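4.2 Does busy wallpaper make a room feel smaller?

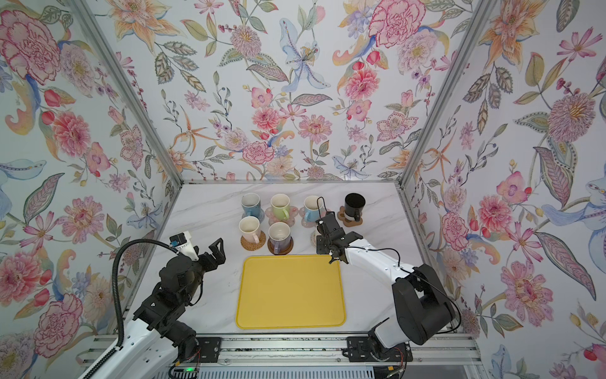 Figure 4. Floral paper on three walls.

The claim that large prints shrink a room is repeated in most decorating guides, yet we found little behind it. Voß and Fröhlich asked 59 renters to judge room size and reported a clear effect, but their plain rooms were also painted a lighter colour. Paper like that in Figure 4, with big pink blooms on a pale bluish-white background, is both busy and light, so their design cannot tell us which feature matters. We doubt the pattern does much – at least over a 30-minute visit.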